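Cell notebook, two-arm bench
March 11, 2025

Purpose today: go through the draft handling rules for the two-arm cell with the hardware running and mark which ones hold up, which need rewording and which should be dropped. The rules go to Plerkon for comment in June, so the wording has to be usable by somebody who has never stood at this bench. Work item is the chair, inverted on the mat. Rule numbers refer to the current draft (Reltano sheet). 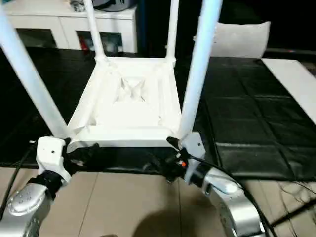
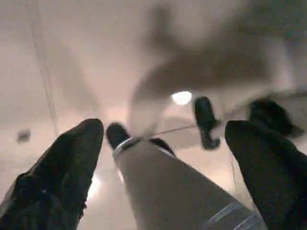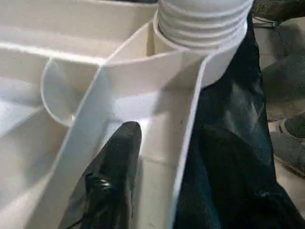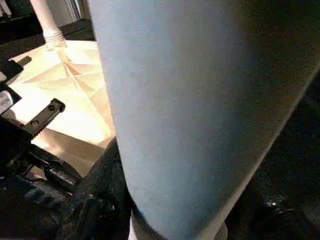

Two-arm cell, session views. First: chair inverted, both grippers on the near edge of the seat. Other three: gripper-level views.

Rule 1, work envelope. Draft says "keep the area clear." Too vague to check. Replace with: no person inside the floor marking while either arm is enabled, and anyone entering calls it out and gets an answer from the operator before crossing. In the third view there is a shoe at the right edge, on the floor side. The view gives no distance to the marking, so I can't use it as evidence either way. Add a line to the log sheet for entries, with arm state at the time.

Rule 2, cables. Draft only covers cables on the arms. In the first view the right arm has its cable running down along it, and there is also a tangle of thin cables on the floor by the table edge, lower right. Extend the rule to the floor: nothing lying within reach of a foot or a moving link, slack taken up and tied before enable. Arm cables to be checked through the full wrist rotation by hand, at power off. Strap or clip spacing still undecided. The Granström guide we have been borrowing from gives a spacing for a single-arm cell and I don't want to copy that across without trying it.

Rule 3, two-handed grip. This one mostly stays. Both grippers on the same rigid member, fingers against a flat face or rim, no grip on a leg during inversion. The seat rim is the right place on this chair. Reword "symmetrical" to "on the same edge." Strict symmetry is not needed and operators waste time chasing it. Add: whichever arm closes first holds position until the second reports closed. Release order is the reverse.

Rule 4, speed near the other arm. Draft limit applies only when the grippers are closed on a shared part. It should apply to any motion where one arm crosses over or in front of the other. See the second view, large blurred shape across the top, probably the other arm. Blur by itself says nothing about speed without the exposure setting, so exposure goes in the log header from now on. Until we have a measured figure the reduced setting applies to all crossing moves, empty or loaded.

Rule 5, reaching into recesses. New rule, not in the draft. Third view: one finger down in a deep channel between two molded walls. A joint-space move out of there would drag the finger along a wall. Proposed text: entry and exit along the channel axis only, straight-line motion, force limit set to the low value before entry and left there until the fingertip is above the rim. No wrist rotation inside. If the force limit trips, stop and hold. The operator decides the exit direction, no automatic retract.

Rule 6, loose sheet material. The fourth view has the creased paper lying next to the large cylindrical piece, with part of the sheet behind the cylinder's edge. Rule as drafted treats paper as clutter to be removed. That is wrong when paper is part of the task. Change to: loose sheets are either declared on the task card or off the bench. A declared sheet gets its own line, including whether it may be moved.

Rule 7, labels. Every gripper body carries a label that can be read without touching the gripper. Check all of them against the asset list. Relabel anything that can't be read from the operator position. Entry 808 in the asset list has two different descriptions, fix that first.

Rule 8, lighting. Drop it. It asked for "adequate light," which can't be checked by anyone. If we want a lighting rule it needs a meter reading at the bench surface and a place to write it down. Moved to the parking list.

Stop test: both stop buttons pressed in turn with the arms enabled and idle, 12 presses each, all registered in the controller log. Not yet done with a part held. That needs a decision on whether the grippers stay closed or open on stop. My vote is closed, and it should be written into Rule 3, with a separate procedure for freeing a trapped hand.

Open:
- crossing speed, measured
- tie spacing on arm cables
- gripper state on stop
- Junau template for the log sheet, has no field for arm state at entry or for exposure, ask for both
- renumber after Rule 8 goes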